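3. Retail Channels and Reprint Decisions

3.1 Setting and data

The study follows the comics list of Pacheco, a mid-sized publisher of creator-owned series, through one full publishing year beginning in September. Pacheco sells single issues mainly to specialty shops, which order in advance and cannot return unsold copies. A smaller share of its output goes to general retailers, including grocery and convenience stores, where the terms are different and unsold copies may be sent back for credit. The publisher gave us its order records, its printing invoices and its correspondence with shops for 176 issues. Titles licensed from other companies were left out of the sample, as were collected editions.

For each issue we recorded the size of the first print run, the number of copies ordered before the final cutoff date, the number ordered after it, and whether a second printing was made. Second printings at Pacheco carry a new cover, usually a recolored version of the first. This practice matters for the analysis, as some of the demand for a second printing comes from readers who already own the first. The order records do not separate these readers from new ones. We return to the problem in Section 5.

We also interviewed the owners or managers of six specialty shops. The interviews took place at the shops, outside opening hours, and followed a common list of questions on ordering, shelf space and contact with the publisher. One shop, Surudau, supplied its own weekly sales sheets, which allowed us to compare what the shop ordered with what it sold.

3.2 Shelf space outside the specialty shop

Earlier work on comics in general retail has treated the rack as a fixed quantity: a store either carries comics or it does not. Giraldo's unpublished survey of store layouts in Vavutdale suggests that this is too simple. Arnulfo Giraldo found that racks were moved, reduced or replaced several times within a year, and that the comics rack was usually judged against the sales of packaged goods occupying the same length of shelf. Under such a rule, a periodical competes with products that are bought often, restocked often and recognized at once by the customer. Figure 1 shows a product category of this type.
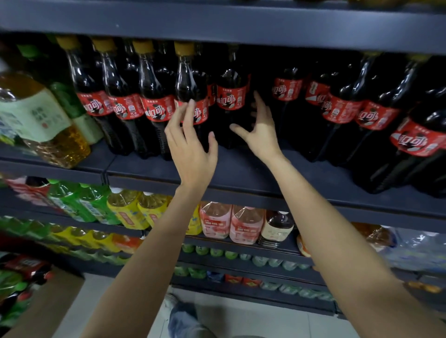
Figure 1. Selecting from a convenience store shelf stocked with rows of bottled cola.

3.3 Timing of the reprint decision

Pacheco's sales staff review late orders at the end of each week. A second printing is considered when late orders exceed the copies left in the warehouse, and it is approved when the shortfall reaches 1,000 copies. Below that level the cost of setting up the press is judged too high, and shops are told that the issue is sold out. The threshold is applied to each issue separately and does not change with the price or page count of the title.

First issues passed the threshold far more often than later ones. Shops explained this in similar terms. A new series has no sales history, so the advance order is set low, and a strong first week leaves the shop with no copies for customers who come in later. By the third issue the shop has a list of regular buyers and orders closely to it. The fantasy series Skernudcombe is the clearest case in the sample. Its first issue was sold out at the publisher before it reached the shops, and a second printing was announced on the day of release. The second issue was ordered in larger numbers and was not reprinted.

The announcement itself appears to affect orders. In the Surudau sheets, requests for an issue rose after the publisher stated publicly that it was going back to press, including for issues that the shop still had in stock. The manager told us that customers "hear that it is gone and want to know whether we have one." We cannot say from one shop how general this pattern is, but the correspondence files contain similar remarks from other accounts.

General retailers played almost no part in these decisions. Their orders were placed well in advance through a distributor, and their returns reached Pacheco too late to be used in the weekly review. Copies returned in good condition were added to the warehouse stock and, in a few cases, were used to fill late orders from specialty shops after a second printing had already been sold through.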